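Most winter coats in Kestcombe come out of the closet in September and land on the bed first. A puffer needs the room. Spread flat, its sleeves and seams are easy to check before it goes back on a hanger.

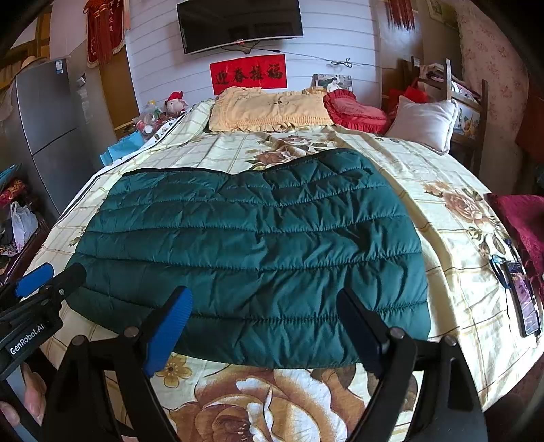 Theerawat Boonchu
Home Editor

A dark green quilted jacket takes up a good part of a rose-print sheet. Smooth each row of filling by hand, working from the collar down — it takes 2 or 3 minutes. Then fold the jacket in thirds and leave the zipper open.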